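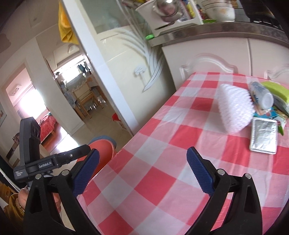
Figura 3. Mantel a cuadros rojos, rosas y blancos.

3.2. Los cuadros como memoria doméstica

Confieso que cuando empecé esta parte del estudio pensaba despachar los cuadros en un par de párrafos. Al fin y al cabo, ¿qué se puede decir de un mantel de cuadros que no sepa ya cualquiera que haya comido en casa de su abuela? Pues resulta que bastante, y por eso esta sección me ha salido más larga que la anterior (pido paciencia a quien venga buscando los bordados, que están en la 3.4).

De las fichas que reunimos en Tirkcombe y en Ilell, 907 mencionan algún textil de mesa, y los cuadros aparecen una y otra vez, casi siempre sin adjetivos. La gente describe con mucho cariño las flores, las puntillas, las iniciales cosidas en una esquina, y luego dice «y el de cuadros», así, con artículo, como si en el mundo hubiera uno solo. Sorcha MacLeish, que hizo conmigo las entrevistas de Ilell, empezó a llamarlo en sus notas «el mantel con artículo», y a mí me gustó tanto que lo he adoptado para todo el trabajo.

¿Y cuándo sale del cajón? Aquí las dos localidades se separan. En Tirkcombe es el mantel de diario, el que se queda puesto entre la comida y la merienda. En Ilell, en cambio, varias familias lo reservaban para julio y para comer fuera, y una señora me contó, bastante indignada, que ponerlo en invierno era «cosa de fonda». Me acordé enseguida de lo que plantea Noboru Tamura sobre los tejidos de temporada – aunque él trabaja con cortinas, y ya sé que la comparación cojea un poco.

El color merece un comentario aparte. Casi todo el mundo dice «rojo y blanco», también cuando el tejido lleva un tercer tono. En una tela de cuadros tejida con dos colores de hilo, las zonas donde se cruzan urdimbre y trama de distinto color se ven intermedias, de modo que entre el rojo y el blanco asoma un rosa que pocos informantes nombran. Solo siete personas lo mencionaron por iniciativa propia, ¡y tres de ellas habían trabajado en el taller de Brollow! Blair Moncrieff me sugirió repetir la pregunta con un muestrario delante, y lo hicimos un martes por la tarde con nueve participantes de Tirkcombe. Con la tela en la mano todos vieron el rosa, claro, pero al guardar el muestrario volvieron a decir «el rojo y blanco».

No quiero sacar de ahí una teoría general de la percepción, que no es lo mío. Lo que me interesa es que el nombre heredado pesa más que la tela, y que eso complica bastante el uso de inventarios antiguos: donde el documento pone «mantel encarnado y blanco» puede haber tejidos muy distintos. Vuelvo sobre este problema en la sección 4, con los inventarios de la casa Baxter.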